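Kimine Extends Shelf Life Checks on Bottled Soft Drinks

Kimine, the regional beverage distributor, has extended its storage checks to cover every plastic bottle size it handles. The change took effect in March at the Ruvura warehouse, where 2,770 cases of carbonated drinks were on hand at the last stock count.

Under the revised procedure, staff pull 296 bottles per month and test them for carbonation loss, cap torque and fill level. The earlier procedure covered glass only.

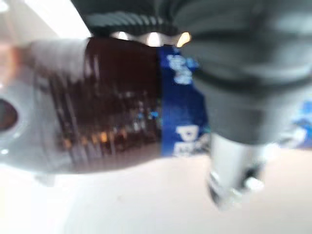
Carbonation loss in plastic bottles depends on wall thickness, storage temperature and time. Carbon dioxide passes slowly through the wall, and smaller bottles lose it faster for their volume. Fill level is read with the bottle upright. On its side, as with the Pepsi bottle shown, dark cola can be judged for color through the clear plastic next to the blue label, but the level cannot be measured.

Sipho Ntuli, warehouse manager at Ruvura, said the storage limit is now 29 weeks for small bottles and 32 for large ones. "Stock past the limit is pulled and logged – it does not go back on the shelf," Ntuli said.

The Trasau warehouse will adopt the same procedure after its cooling system is replaced.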